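Setting Up Your Drirkex Adjustable Bed Base

Section 3: First power-up, pairing and positions

You've done the heavy lifting, and now comes the fun part! By the end of this section your base will be moving, your remote will be paired and you'll have at least one favorite position saved. Have the frame bolted together as shown in Section 2 before you start, and keep this guide within reach, as you'll want the code table at the back once or twice.

Before you plug in

Check that all four legs are hand-tight and that the shipping strap has been cut away from the lift motor. The strap is bright orange and sits under the head section. If it is still on, the motor will hum and stop, and the panel light will blink red.

CAUTION: Keep children, pets and loose cords out from under the base whenever it moves. The lift arms close with real force.

NOTE: The Saltent power supply in your box is matched to model 1020. If you also own a model 3592 base, do not swap the two supplies, even though the plugs fit.

Power-up

1. Push the round plug into the socket on the control box until it clicks.

2. Run the cord along the center rail and press it into the clips. Leave a loose loop near the head hinge so the cord can travel with it.

3. Plug the supply into a wall outlet. The panel light turns amber, then green.

4. Wait for the soft double beep. The base is now checking its own limits and may shift a little. This is normal.

Pairing the remote

5. Slide the battery cover off the remote and put in the two batteries supplied.

6. Press and hold the pairing button on the control box until the green light starts to blink.

7. Within nine seconds, press HEAD UP on the remote. The light goes solid when the two have found each other.

If the light keeps blinking, just start again from step 6. It often takes a second try, especially with the mattress already in place and the control box hard to reach.

Making up the bed

Now put the mattress on and dress it. We love this bit, and it's worth doing carefully - a sheet that fits well flat can pop off a corner the first time the head goes up. Choose a fitted sheet with deep pockets and tuck some extra slack in at the foot. Anel Mofokeng on our Kerslake test floor raises the head halfway before fitting the top corners, then lowers it again, and her sheets stay put all week.

A tall headboard is fine with this base. Leave a hand's width between it and the mattress so pillows don't get pinched. Small things tend to gather up at that end, so give the whole surface a quick clear before you press anything. Remotes, papers and snack bags all slide toward the middle as the head rises, and anything slim can end up down the gap.

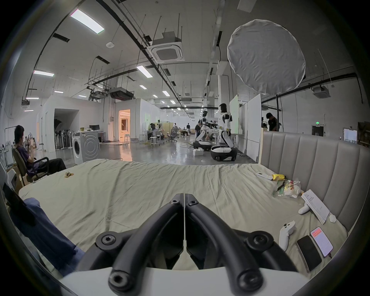

Saving a favorite position

8. Use the HEAD and FOOT buttons to find a position you like. Take your time! Lie in it for a few minutes before you decide.

9. Hold M1 until the remote beeps twice. Your position is saved.

10. Press FLAT, let the base come all the way down, then tap M1 to try it out.

M2 works the same way, so two people can each have their own. Elmarie Khumalo, who wrote the first version of this guide, keeps M1 for reading and M2 for sore-back days, and we think that's a great place to start.

NOTE: Saved positions survive a power cut. They are cleared if you pair a new remote.

If something isn't right

Base moves at the head but not the foot: check the gray connector under the foot section. It should sit flush.

Base stops partway: something is in the way or the motor has warmed up. Clear the area, wait twenty minutes and try again.

Panel shows code 3762: the base has lost its flat position. Hold FLAT until you hear the double beep.

For anything else, call the Drirkex help desk in Ultavville and have your model number ready. It's printed on the label beside the control box.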